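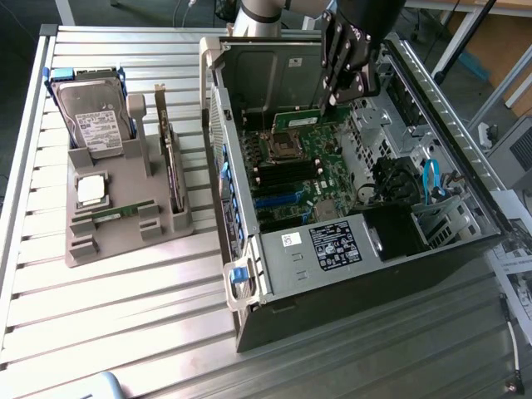

Poste d'assemblage robotisé : bras à pince parallèle, support de composants et châssis ouvert posé sur le flanc.

Assemblage robotisé d'unités centrales

L'assemblage robotisé d'unités centrales désigne l'exécution, par un ou plusieurs bras manipulateurs, de tout ou partie des opérations de montage interne d'un ordinateur de bureau : pose du processeur, insertion des barrettes de mémoire, mise en place des cartes d'extension et des unités de stockage. Il se rencontre surtout dans les ateliers de reconditionnement et de petite série, où la diversité des châssis a longtemps limité l'emploi de machines spécialisées.

Terminologie
Dans les ateliers francophones, on appelle « support » ou « plateau » la pièce qui présente les composants au robot, et « poste » l'ensemble formé par la table, le support, les bras et le châssis à équiper. Le terme « cellule » est réservé aux installations closes.

Organisation du poste
Le châssis est couché, panneau latéral retiré, de sorte que la carte mère se présente à l'horizontale et que les insertions se fassent de haut en bas. Il est bridé ou simplement calé selon l'effort attendu. Le support de composants est placé à portée du bras, du côté opposé aux câbles.
La position du support relativement au châssis est enregistrée lors du réglage. Tout déplacement de l'un ou de l'autre impose une nouvelle prise de référence, opération confiée au conducteur du poste.

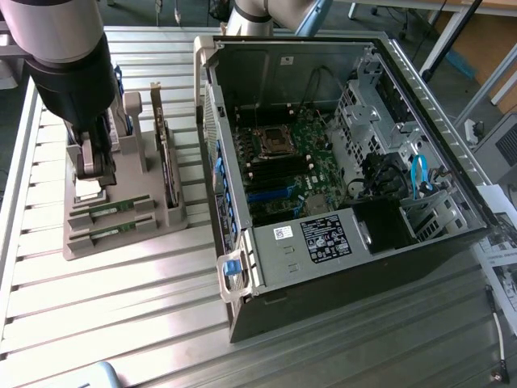 La préparation des composants constitue la principale tâche manuelle qui subsiste en amont. Elle comprend le tri, le contrôle visuel des contacts et le chargement du support, dont la géométrie fixe l'orientation de chaque pièce. Les modules de mémoire y reposent à plat, parallèles et maintenus à leurs extrémités par des blocs, tandis que la carte d'extension est tenue debout dans une fente verticale. Une pièce chargée à l'envers n'est pas toujours détectée par la machine ; la procédure de l'atelier Galine prévoit donc une vérification croisée avant chaque lancement de série.

Opérations
La pose du processeur demande peu d'effort mais un positionnement précis, les contacts du socket étant facilement déformés. L'insertion de la mémoire pose le problème inverse : l'alignement tolère un léger jeu, mais l'effort doit être appliqué de façon symétrique jusqu'au verrouillage des clips. Les cartes d'extension occupent une situation intermédiaire – l'équerre métallique doit entrer dans la découpe arrière du châssis avant que le connecteur n'atteigne son logement.
Le câblage reste le plus souvent manuel. Les conducteurs souples changent de forme d'un châssis à l'autre et peuvent masquer un connecteur ou gêner la descente de la pince.

Effets sur le travail
L'introduction du robot déplace les tâches davantage qu'elle ne les supprime. À l'atelier Galine, où la société Brallwood a installé un premier poste en novembre, l'équipe de montage comptait 16 personnes. Après réorganisation, 8 sont restées affectées au montage manuel et au câblage ; les autres ont été réparties entre la préparation, la conduite du poste et le contrôle final. La durée de formation à la conduite a été fixée à neuf jours.
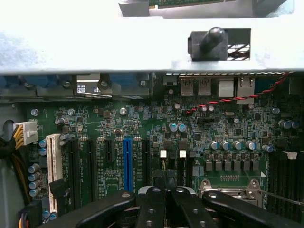
Les opérateurs signalent une baisse des gestes répétés de pression du pouce, caractéristiques de l'insertion de mémoire, et une hausse du temps passé debout à surveiller. La charge d'attention change de nature : elle porte moins sur la pièce en main que sur les écarts de trajectoire et les reprises après arrêt. Les monteurs expérimentés sont sollicités pour définir les efforts d'insertion admissibles, connaissance qui n'était auparavant consignée dans aucun document.
La question de la classification des emplois demeure ouverte. Chez Terivance, la conduite de poste relève d'une qualification distincte de celle de monteur ; chez Galine, elle est assimilée à une polyvalence et donne lieu à une prime.

Limites
La rentabilité dépend de la taille des séries. Brallwood retient un seuil de 2000 unités par modèle de châssis, en deçà duquel le temps de réglage annule le gain obtenu sur le montage. Les machines d'occasion présentent en outre des défauts que le support ne corrige pas : équerre faussée, clip cassé, emplacement encrassé. Ces unités sont dirigées vers un établi manuel.

Voir aussi
Support de composants Schumacher
Pince parallèle
Reconditionnement informatique
Polyvalence (organisation du travail)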